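Fold lines won't come out of a cotton tablecloth — anything short of ironing the whole thing?

Asked in Home & Laundry
2 answers, 380 views

Hi all! I bought a big dark gray tablecloth for my mother-in-law's birthday lunch in February, and it came folded up into a tight little square. I've washed it once on cold and hung it over the shower rail, and you can still see every single fold. My ironing board is tiny (it came with the apartment) and the cloth is huge, so by the time I finish one end I've creased the other again. It's a Jestico, plain cotton as far as I can tell from the label. Is there a trick to this, or do I just have to give in and spend an evening at it?

Answer 1 (accepted)

Oh, I feel for you, I have one that seats ten and I used to dread getting it out! You don't need the board at all. Lay a couple of thick bath towels on the dining table, put the cloth over them and iron it right there, sliding it along as you go. What helps most is having it properly damp. Wash it warm if the label allows, take it out before the spin gets too fierce, and iron while it still feels cool to the touch. For the stubborn lines I mist with plain water, leave it 5 minutes, then press down and hold instead of rubbing back and forth. My iron is an old Vekon with hardly any steam left in it and it still does the job.

Afterwards, please don't fold it again! Roll it around a cardboard tube — fabric stores will often give you one if you ask nicely — and stand it in a closet. Dark cloths show everything, creases and dust and all, so I give mine a once-over with a lint roller before the plates go down.

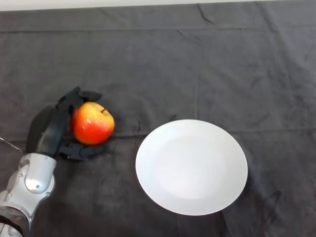
Answer 2

dryer on low with a wet washcloth for a bit, then straight on the table. good enough for my family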